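Two pairs of fingers and a heap of laundry

I've been trying out grippers for this magazine long enough to have opinions about rubber. So when Butau and Zotari both brought out hand-held grippers within weeks of each other, I cleared my diary, bought a few pairs of cheap work gloves and set about the washing.

If you haven't used one, you hold it in your fist and pick things up with it instead of your fingers, and it records what you did so that an arm can have a go later. Both makers promise it feels natural after 30 minutes. I'd say a whole afternoon, and a sore thumb (bring a plaster!).

The Butau is the lighter of the two and I liked it straight away. It closes with a light squeeze and lets go cleanly. The Zotari costs £500 against £300 and has a stiffer trigger, but it stays put on thick seams where the Butau tends to creep. I swapped them over every few folds and my notes from July are full of crossings-out, because I kept changing my mind – mostly about the trigger.

Clothes are a rotten test, and I mean that kindly. A box is a box, but a T-shirt is a different shape every time you drop it. Denim is easier, being stiff enough to hold a fold, though you do need a proper bite on the waistband. Thin black fabric is the worst, as I can hardly see the edges myself, never mind what a camera makes of them.
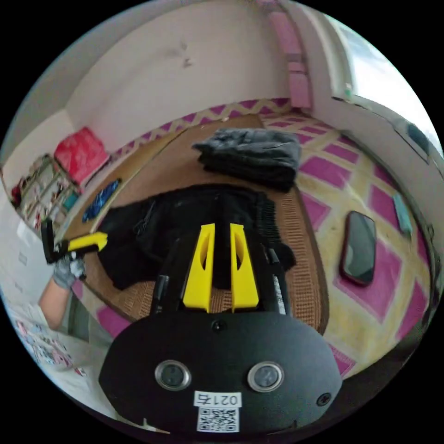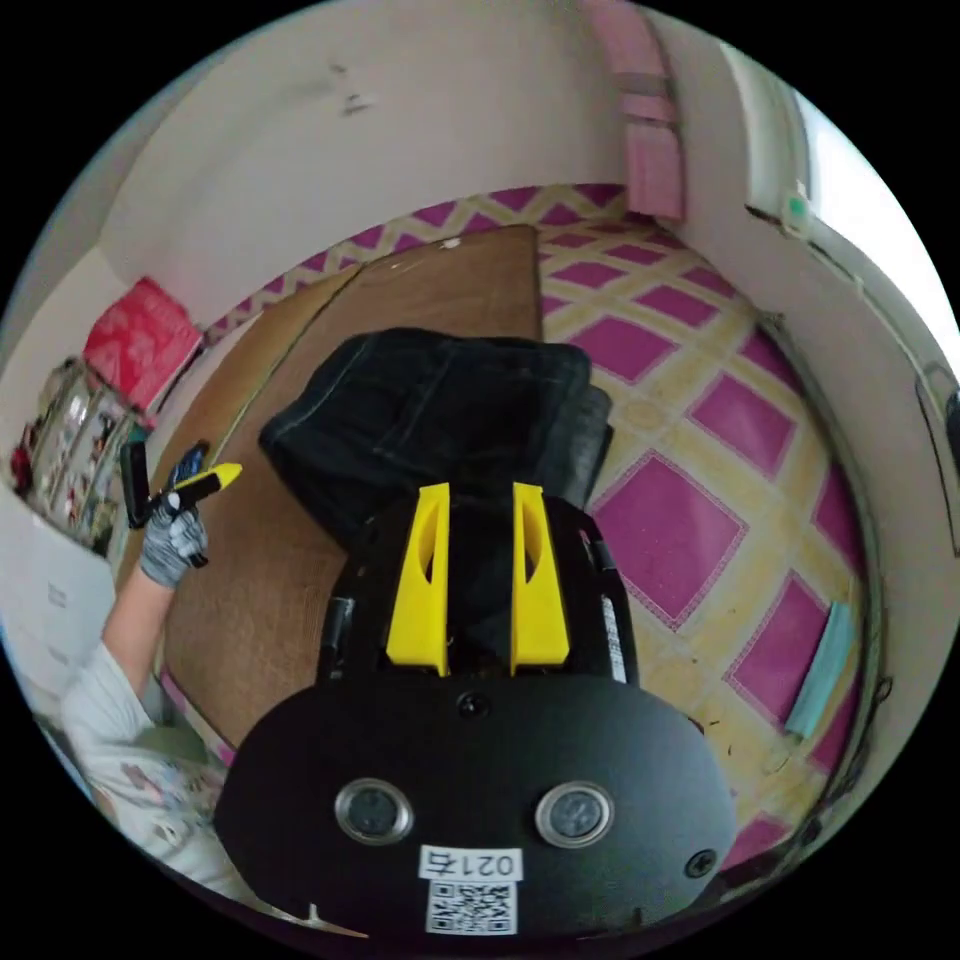

Yellow fingers, dark clothes and a gloved hand on the left, both times.

Watkins, which runs a folding line in Warkwood, wrote back to say that I was fussing over the wrong part. In their experience the fingers wear out long before the trigger annoys anyone, and they would sooner have a cheap pair they can swap in 2 minutes than a clever one that has to go back to the maker. They also asked whether I'd tried it with towels.

I hadn't, so I did. The Butau fingers come off with one screw and the Zotari ones need a special key, which I promptly lost down the side of the sofa. Towels went well with either. For a first gripper I'd buy the Butau and spend the difference on spare fingers.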